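# Planche Skadberg 8 pouces, signée Gerkby

Je vous parle de cette planche depuis des mois sur mes réseaux, alors la voilà enfin en boutique ! La Skadberg, c'est le modèle de street que Gerkby a sorti avec Inès Vasseur, et pour une fois je trouve que la rideuse a eu son mot à dire sur autre chose que le dessin. Le concave est plus creux que sur leurs modèles d'avant, le nose remonte franchement, et on sent tout de suite où poser le pied avant.

Côté sponsoring, petite parenthèse pour ceux qui suivent ça de près (je sais que vous êtes quelques-uns). Inès touche une part sur chaque planche vendue — c'est écrit noir sur blanc dans la présentation de la marque, et j'aimerais bien que ça se fasse ailleurs.

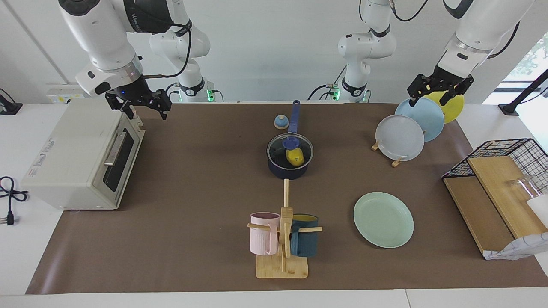
J'ai roulé deux mois avec la mienne, surtout sur des curbs bien râpeux derrière la gare. Le tail s'use, forcément, mais il ne s'est pas ouvert. Ma seule réserve : le grip fourni est très agressif, il m'a mangé une paire de chaussures. Si vous préférez plus doux, demandez-moi le Bundgaard à la commande, je fais l'échange sans supplément.

**En bref**

- Largeur : 8 pouces
- Sept plis d'érable
- Série de 600 exemplaires, numérotés sous le truck arrière
- Grip non posé (je peux le faire, dites-le-moi dans le message)
- Trucks et roues vendus à part

Pour les clubs, on peut grouper les commandes à partir de deux planches, et le port est pour moi. Lesego Jacobs l'a fait pour ses élèves en octobre, tout est arrivé dans le même carton.

Une question sur la taille ? Écrivez-moi avec votre pointure et ce que vous ridez d'habitude, je réponds le soir après 18 h.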